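Can a Machine Sew On Your Button Yet?

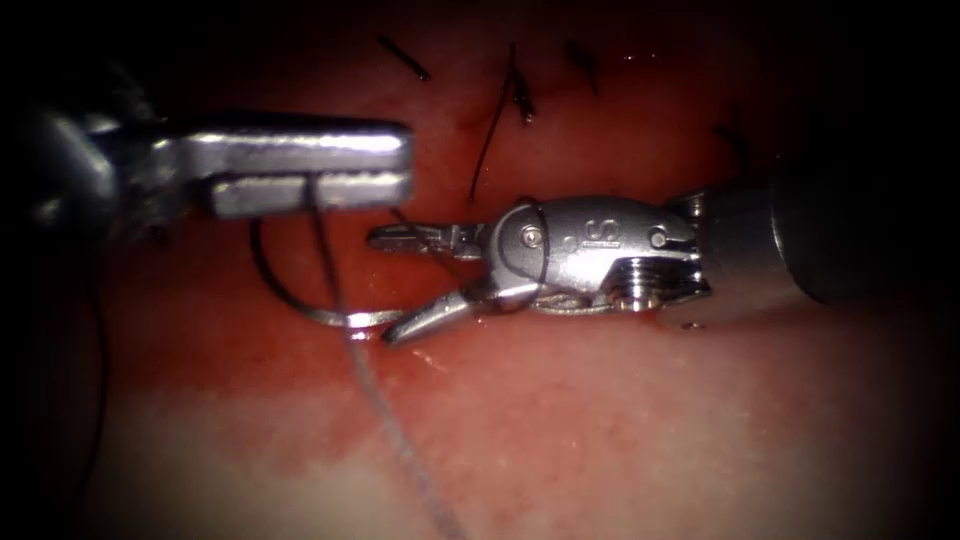
Mending is the chore I would most like to give away. My sewing machine from De Graaf makes long seams, but a loose button still waits for my hand. Robotic tools can work with a curved needle and thread, one gripper on each side, and the stitches already placed have short cut tails. For shirts at home I find nothing to buy.

Until then: cut 40 cm of thread, wax it, and knot it twice.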